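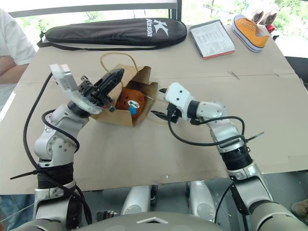

Visit to the Zatix Service Training Center, Flirkberg

Members of the Pumville Independent Garage Association visited the Zatix training center in Flirkberg on a Friday in July. The party of 14 was received at the front office by Henrike Ruppert, head of the center, and was given safety glasses and visitor badges before entering the workshop.

The morning was devoted to brake service. Instructor Octavio Orellana went through the inspection sequence taught to first-year apprentices, beginning with a road test and ending with a written record of pad and rotor thickness at each wheel. He asked member garages to keep these records with the customer's file and to hand over a copy with the invoice. Several members noted that their own forms leave no space for rotor measurements.

The group then moved to the alignment bay, where 2 of the 5 lifts are reserved for light trucks. Ntombi Shezi demonstrated the checks to be completed before an alignment is attempted: tire pressure, ride height, ball joints and tie rod ends. A vehicle with worn steering parts is returned to the service desk for the owner's approval of repairs. The demonstration vehicle, a delivery van, was found to have play in the left outer tie rod end, and the alignment was postponed.

After lunch, Tyson Gosselin presented the parts room. It holds 293 stock lines, mostly filters, belts, bulbs and brake hardware. Orders for other items are placed with the Chege warehouse before 3 p.m. for delivery the next working day. Questions from members concerned the return of cores and the handling of parts supplied by customers. The center does not fit customer-supplied brake parts.

The final session covered apprentice placements. Member garages may host one apprentice per term and must name a supervising technician. Application forms are available from Edeltraud Weidemann at the association office.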